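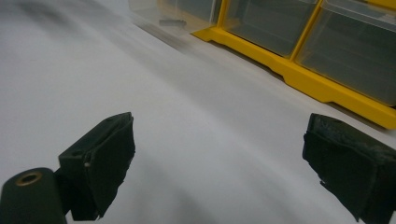 Tratatden Wraps Up Its Gripper Pad Comparison, and We Have a Favorite

18 May 2024

Well, we finally did it! After a lot of talking about which finger pads belong on our handheld gripper, my colleague Danilo Catacutan and I sat down and tested five of them, one after another, on the same bench with the same small parts. I'm Aileen Tagle, I run hardware testing at Tratatden, and I've been itching to share this one.

The job was simple enough to explain to my mother (I tried). Pull open a clear plastic drawer, pick out a part, set it down on the white work surface, put it back, close the drawer. Each pad went through that 3,000 times, which is a lot of drawers. We kept the fingers the same all the way through and only swapped what was stuck to them.

The pad we've picked is called Callach, and it will ship on our Rees gripper starting with the next batch. It dropped 51 parts over its full run. The runner-up, our older Floltatitz pad, dropped 67. Fuzzy pads do fray, I won't pretend otherwise, and the corners go first. When a flap starts hanging into the gap between the fingers it can catch on a drawer lip, so the new Callach pads will come with rounded corners and a spare pair in the box.

"I went in rooting for the old pad," Danilo told me when we added up the drops. "It's easier to peel off and I had a drawer full of them. But the new one holds thin parts better when you come in at an angle, and I come in at an angle a lot."

We also learned a few things about our own habits. I squeeze too hard. Danilo moves fast enough to blur half his wrist camera footage, so we've added a slower practice run to the setup guide, and yes, he wrote that section himself!

If you already own a Rees, you won't need new fingers. Peel off the old pads, clean the faces, press the new ones on and let them sit overnight before you use them. The full drop counts for all five pads are in the test notes, and we'll send them to anyone who asks.

Press contact: Aileen Tagle, Tratatden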